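Fold Your Ribbed Knits, and Fold Them Flat on a Table

9/25/23

The question of whether to hang or fold a sweater is usually treated as a matter of closet space. I think that is the wrong starting point. The right starting point is the fabric. A ribbed knit responds to load differently from a shirt or a jacket, and most storage advice ignores this. My position is that ribbed knits should never go on a hanger, that they should be folded on a table with a cloth on it, and that the popular file-fold method is a poor choice for anything heavier than a T-shirt.

I repaired and finished knitwear for 11 years at a small workroom called Ladex. We kept an intake book. In my last year there we logged 206 ribbed pullovers, and I went back through the entries before writing this. The most common complaint by a wide margin was distortion at the shoulder. Moth damage came second. Snags came third, and a good share of those had been made in drawers, by zippers and hooks on other garments. The book records what customers told us about storage, so it should be read with the usual caution. People misremember. Even so, the pattern in the shoulder column was hard to miss.

Why rib is different

A woven fabric is a grid. Pull it along the grain and it resists. A knit is a set of interlocked loops, and a loop changes shape before it resists anything. Rib takes this further. Columns of knit stitches alternate with columns of purl stitches, and the fabric draws itself in sideways. That sideways draw is what makes a ribbed sweater fit closely and recover after it is stretched.

The recovery has limits. Short stretches, such as pulling the sweater over the head, are well within them. A load held for weeks is a different case. On a hanger the body and both sleeves hang from two small contact areas, and the loops in those areas lengthen while the rib below them narrows. The result is a bump at each shoulder and a hem that sits lower than it did when the sweater was bought. Steam will take out some of the bump. It will do very little for the length.

Padded hangers spread the load over a larger area, and I grant that this helps. It does not remove the weight. Fulgencio Vallejo, who ran the finishing bench at Ladex before me, was in favor of padded hangers and we disagreed about it for years. His argument was that customers fold badly, and that a badly folded sweater with a hard crease across the chest looks worse on the day it is worn than one with slightly soft shoulders. He was right about the crease. I still think the answer is to fold better.

The surface matters

Most people fold on the bed. The bed is close to the closet and it is large enough, so the habit is understandable, but a mattress gives under the hands. When you press down to smooth a sleeve, the mattress dips, the fabric follows it, and the fold line wanders. On a dark rib you may not notice until the sweater is in the drawer with one side wider than the other.

A bare table has the opposite problem. It is flat and firm, but a smooth top lets the knit slide, and a rough one can catch it. A plain tablecloth is the best surface I have used. It holds the sweater in place by light friction and it protects the yarn. Cotton is fine. I would avoid open weaves, crochet and anything with a raised thread.

A checked or plaid cloth has one more use, and I am surprised it is not mentioned more often. The lines give you a reference. You can set the hem parallel to one of them and fold the side in to another, and the two halves will match without measuring. Trinidad Bravo, who taught me to fold, worked on a plaid cloth for this reason and would not let anyone replace it with a plain one. The size of the squares is not important as long as they run true to the table edge.

The usual starting position for a sweater is crooked. It gets put down on the table at whatever angle it was carried, with the neckline pointing at a corner and the sleeves wherever they fell. Rib is a good guide at this stage, as the fine lines show exactly where the fabric has been pulled out of true.
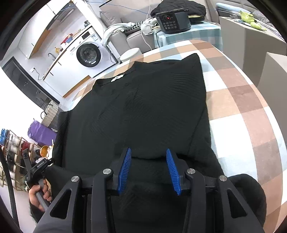 A method in four moves

I have taught this to several people, most recently Kyung-hwa Gil, who had been using the file fold and wanted to stop. The method assumes a long-sleeved ribbed pullover with a crew neck.

Square the body first. Turn the sweater until the hem is parallel to the near edge of the table. Move it by lifting, with one hand under each shoulder. Dragging it by the hem stretches the hem.

Next, relax the rib. Lay both palms on the chest and pat outward toward the side seams. Do not pull. The aim is to let the columns return to their natural spacing and to get them running straight from shoulder to hem. If the lines curve, there is tension somewhere, usually at the underarm, and it should be let out before anything is folded over it.

Then bring in the sides. Fold one side toward the center so that the fold runs parallel to the ribs, and lay the sleeve back down along the body. A diagonal seam between sleeve and body makes this step a little awkward. On a set-in sleeve the seam tells you where the shoulder ends, but a diagonal one slopes across the area you want to fold and tempts you to follow it. Ignore the seam. Follow the ribs. Repeat on the other side, and keep the two sleeves from overlapping at the middle, where they would make a ridge.

Last, fold from the hem up to the neck, once. One fold is enough for most drawers. If the drawer is shallow from front to back, fold in thirds, but put a sheet of tissue inside the bend. The tissue keeps the radius open and the crease stays soft.

Against the file fold

The file fold, in which garments are reduced to small rectangles and stood on edge, has done very well in magazines. It works for T-shirts. They are light, thin and cheap to replace, and being able to see all of them at once is a real benefit.

A ribbed sweater gets none of the same treatment from physics. To stand on edge it has to be folded at least twice more than it needs, and each fold adds a bend that is held under pressure from its neighbors. The rib opens on the outside of the bend and is crushed on the inside. Rocío Requena, who sells storage fittings under the name Skesten and has no reason to agree with me, told me that drawer dividers come back to her most often from customers who tried to file their winter knits. The sweaters bulged and the dividers popped out.

Flat stacks have their own fault, and I should state it. The sweater at the bottom carries the weight of everything above it, and it is also the one that never gets worn. I limit a stack to four. I put the heaviest at the bottom and turn the stack over every March, when the winter things are washed and put away. That takes a few minutes a year.

Where the folding gets done

Gonzalo Barroso objected, when I read him a draft, that few people have a table free for clothes. He lives in a small apartment where the table is also the desk and the ironing surface. I accept the point, but the table does not have to be free for long. A folded sweater takes under a minute once the hands know the moves, and the cloth can stay on afterward.

What I would not do is accept a worse surface to save the walk. Laundry tends to be folded wherever it lands, which in many homes is the couch, or a bench by the shoes. Knitwear should be taken out of that pile and handled separately. It is a small fraction of the wash and it is the part that loses its shape.

Two practical notes to finish. Dark fuzzy yarns pick up lint from a light cloth, so shake the cloth out before you start and run a brush over the sweater before the last fold. And if a pullover has already spent a season on a hanger, wash it, lay it flat on a towel, push the shoulders back in with your fingers while it is damp, and leave it there until it is fully dry. I have seen that work on mild cases. For severe ones the shoulder has to be opened and reset, and at that point the cost of the repair may be higher than the price of the sweater.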